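The sock shift

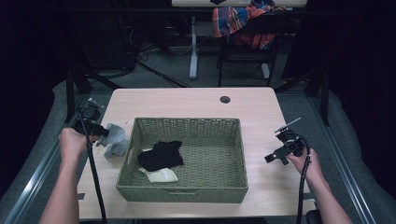
Gray sock in the left gripper, basket in the middle. My Monday, more or less.

So a bunch of you asked what I do all day now, after I mentioned in the April post that I'd moved off the folding line. Okay! I teach socks. Or I handle socks with a pair of grippers so that later on a machine can handle socks, and I get paid the same hourly rate as before plus a little bit extra, and my back hurts in a completely different place.

Quick catch-up if you're new. I work at Braltden, which does laundry for hotels and care homes and also (this is the part that keeps growing) personal laundry for the care home residents. Sheets and towels have been mostly machines for years. You feed a sheet in one end and it comes out flat. Personal laundry is all hands. Cardigans, nightgowns, and so many socks. Last winter the company signed up with an outfit called Urkomach to see if sorting and pairing could be automated, and they asked for people from the floor to do the demonstrations. Four of us said yes. I said yes mainly to get away from the dryers.

The way it works is you hold one gripper in each hand and do the job through them. Squeeze, the fingers close. You pick up a sock by the edge, you bring it to the basket, you let go, you do the next one. Then you set it all up again a bit differently and do it over. Every run gets saved. My total as of last week was 1,336 runs, and I only know that because Abimbola Edet keeps a board by the door with everybody's number on it. He's at 587 but he started after me and he also does the towels, so he says it doesn't count. It counts, Abimbola.

I thought I'd be great at it. I've been pairing socks for a living for six years, I can do it while having an argument about something else. But with the grippers you lose your fingertips, and it's amazing how much of the job was in there. Thin dress socks are the worst. You pinch and you get table. Thick ones you can grab any old way. I was so slow the first week that I went home and practiced with the kitchen tongs, which my daughter filmed, and no, I'm not posting it.

The other thing is that you have to unlearn your shortcuts. On the line I'd scoop a whole handful and sort on the way. Elli Rautiainen, who runs the sessions, wants one sock, one clean move, no scooping. She's nice about it but she will absolutely make you redo it. I asked her once if it mattered whether a sock landed all scrunched up, and she said no, scrunched is fine, real socks are scrunched. I've repeated that at home a lot.

Now the part people really want to know, because my sister asks me every single Sunday. Am I teaching the thing that takes my job?

Maybe! I don't know. What we were told in the meeting is that personal laundry is short of people anyway, and that's true, we've had two openings on that line since before Christmas and the last person who took one lasted till lunch. They also said no one on the current crew gets cut while the trial is running. Salamatu Ekwueme asked what happens when the trial stops running, and the answer was long and had the word "roles" in it many times. She wrote it down, all of it. We've asked for it on paper and we're still waiting.

What I can tell you is what's changed already. The four of us in the sessions are off the line for half of each shift, so the people still on it are stretched, and they feel it. Zainab Ekpo covered my spot three days running and was not thrilled with me. I get that. I'd be salty too if somebody left me with the care home bags to go and play with tongs (her words). We've since worked out a rotation so she gets a turn in the sessions starting next month, and I go back to full shifts for a while. I think that's how it should have been set up to begin with.

And it's quiet in there, which I didn't expect to like so much. On the floor you have to yell over the dryers. In the session room I can hear myself think, and most of what I think is "left a bit, left a bit, got it." By the end of the afternoon my forearms are toast. We get a break every 50 minutes and I use every second of it.

Asmaa Erraji from the union is coming by to talk about the training pay, so if that goes anywhere I'll write it up. Also I still owe you the rhubarb cake recipe, I haven't forgotten, I just keep making it without measuring.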